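Introduction to Baseball Statistics
Unit 4 handout: Getting on base
Instructor: Jolene Sheehan

Welcome back! Last time we worked through batting average and found a big hole in it: walks don't count. Today we fill that hole, and I think this is where the course really starts to get fun.

On-base percentage (OBP)

Add up hits, walks and times hit by a pitch. Divide by at-bats plus walks plus hit by pitch plus sacrifice flies. Sacrifice bunts stay out of it completely, which trips up somebody every term.

Our sample hitter is Clem Costigan, right fielder for Ostanbridge. In April he had 100 at-bats, 30 hits, 20 walks, 1 hit by pitch and 2 sacrifice flies. That's 123 in the bottom of the fraction and 51 on top, so his OBP is .415. His batting average was a plain .300. Look at how much those walks are worth!

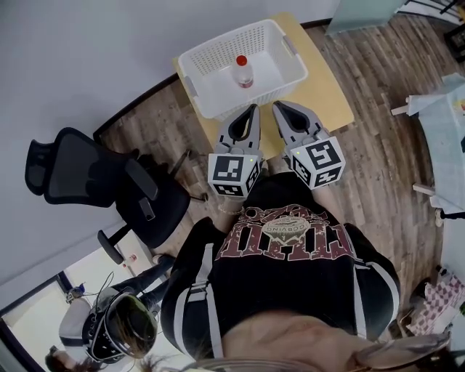 Tabletop and basket

Slugging percentage (SLG)

Total bases divided by at-bats. A single is 1, a double 2, a triple 3, a homer 4. Costigan's 30 hits were 20 singles, 5 doubles, 1 triple and 4 home runs, so 20 + 10 + 3 + 16 = 49 total bases, and a SLG of .490. Add OBP and SLG and you get OPS, in his case .905. Wonderful month.

A warning about small samples. A hundred at-bats feels like a lot when you're scoring every game by hand (I love doing it, try it once), but a hot month can fool you.

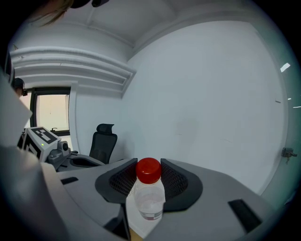 Compare Costigan with his teammate Ashton Rewi, who has about 2,000 career at-bats behind his numbers. One bad week barely moves Rewi's average. The same week in April could have knocked Costigan's down by a lot.

For next time

1. Elikem Appiah has 38 hits in 152 at-bats. Find his batting average, then explain why you can't get his OBP from those two numbers.
2. Pick any hitter you like and work out OPS for one month. Show the fractions!
3. Read the chapter on park effects up to the tables.

Bring a pencil and your score sheets. We start on pitchers next.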